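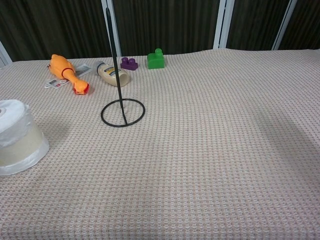 Test table in the back room, waffle cloth down, wire stand up.

Keeping a small pick-and-place arm honest: table and gripper tips

Every seller of a desktop arm will tell you it needs no upkeep. I have had ours in the back room at Skonwood since September and I don't believe a word of it. What follows is what we do to the arm and its table. Some of it came from the manual, most of it didn't, and a couple of items I still argue about with Derek Bunting.

The cloth
The manual wants a bare, matte tabletop. Try that with a rubber chicken or a mayonnaise bottle on its side and see how long they stay where you put them. A waffle-weave cloth holds them better. The price is creases. Pull it flat from the far corners before each session, and look along the back edge, where it likes to lift. Don't iron the squares flat or you've bought yourself a bedsheet.
Wash it without softener. Lorraine Tipoki swears softener makes no difference. I say it leaves the cloth slick, and it's my cloth.

Light and shadow
Run the arm through its moves with the gripper empty and watch where the shadows land. A big diagonal one across half the table is enough to make me distrust a morning's results. Pleated brown curtain behind the table is fine. I was told I needed a special backdrop for 345 dollars. I did not buy it.

The wire stand
A ring base with a thin rod is about as cheap as a height marker gets, and I trust it more than the on-screen number. Check that the ring sits flat. If it rocks on the table, bend it back by hand. Thin dark wire against a dark curtain is hard to see, for you and for the camera, so know where it is before you start a run. Libor Holub knocked ours over twice in one afternoon and blamed the software.

Gripper pads
Wipe the pads with a damp rag and a drop of dish soap, then let them dry. Skip the fancy cleaners. Someone sold us a bottle of Raltidine, "made for robot fingers," and as far as I can tell it smells nice.
Change the pads when they go shiny. The booklet says every 420 hours. Ours went at much less than that, and Kadlec, who sell the pads, were happy to tell me this was normal. I'm sure they were.

Tape
Keep a big roll of white tape at the near left corner, outside the arm's reach. Mark the base position on the table underneath so you can put it back after cleaning.

Things to pick up
Mix soft and hard. Toy building blocks with the big round studs are good for checking that the fingers close square: if a block twists as it's lifted, one pad is sitting crooked. Loosen its screw, seat it again and tighten. Soft toys will hide that fault from you all week. Keep labels stuck down or off the table altogether.

Screws
There are 17 on our arm that can be reached without taking covers off. Snug, never hard. Go over them once a month and write down any that moved. It's the same 3 every time on ours, near the wrist, and I've stopped expecting the thread glue to cure it.

Last updated 2024-05-30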